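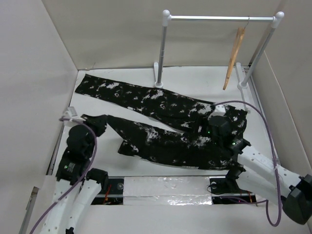

Home Posts Replies Media

Wasley @wasley
1/ Folding pants, black with white blotches. The pattern is irregular, so it hides the seams. Find the inseam by touch.

2/ Lay them flat with the waistband to one side. Smooth the waistband first. Any bunching there carries down both legs.

3/ Put one leg on top of the other, cuffs even. Pull at the cuff and the waist together. Pulling at one end only skews the crease.

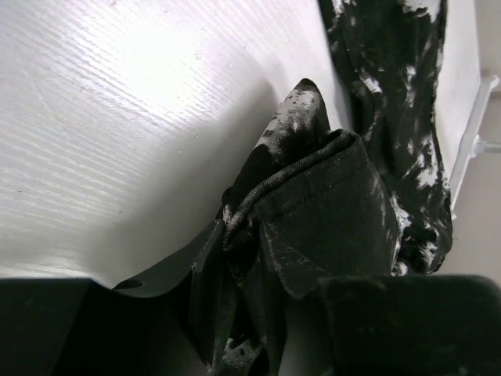 4/ A smooth white top lets the fabric slide, so keep hold of one end while you square up the other. Fold in half, then in half again.

5/ For a hanger, stop after step 3 and drape at the knee. My shelf is 9 inches deep, so I fold. Two pairs fit per stack.

1 May 2022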